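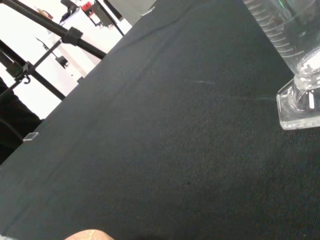

Nemlow Water Testing Service
Frequently asked questions for households on private supplies

Last updated: Nov 8, 2019

Who can use the service?

Any household in the Nemlow district that takes its drinking water from a well, spring or borehole. Tenants may apply, but we need the written consent of the owner before a sample can be accepted. Homes on the public main should contact their water company.

My supply is very old and has never caused illness. Does it still need testing?

We advise testing all private supplies, whatever their age. The oldest well on our register, at Uibo, dates from 1788 and is tested every year. Changes in land use, heavy rain or a cracked cover can affect a source that has been sound for a long time.

What do you test for?

The standard test covers bacteria, nitrate, acidity, hardness, iron and manganese. Lead is included where the property has older pipework – please tick the box on the form if you are unsure. Pesticides and solvents are not part of the standard test and must be requested separately.

How do I take a sample?

Please use only the bottles supplied in the kit. Wash your hands, remove any filter or hose fitting from the kitchen tap, and let the cold water run for two minutes before filling. Do not rinse the bottle with the small white tablet inside. It neutralises chlorine and must stay in place. Fill to the shoulder, close the cap firmly and write the time on the label.

How soon must the sample reach you?

Within eight hours of being taken. Samples should be kept cool and out of the light, but must not be frozen. They may be handed in at the Nemlow office or at the Zistier collection point. We cannot accept samples by post.

When will I receive my results?

Most reports are sent within roughly 30 days. If bacteria are found at a level that may affect health, we will telephone you as soon as the result is confirmed and send written advice afterwards.

My report says "above guideline value". Is the water safe to drink?

This depends on the substance. High iron may stain laundry and spoil the taste of tea, but is seldom a risk to health. High nitrate is more serious for infants under six months, and the water should not be used to make up bottle feeds. Boiling does not remove nitrate. The notes on the back of the report explain each result.

Can you recommend a treatment system?

No. The service does not endorse suppliers or products. We can supply a general leaflet on filters and ultraviolet units.

Are collection points open all year?

The Nemlow office is. Zistier closes for the whole of February, and the former collection point at Nunano is no longer in use.

May I share my report with a buyer or solicitor?

Yes, provided it is copied in full. A report describes the sample as received and should not be taken as a guarantee of the supply at a later date.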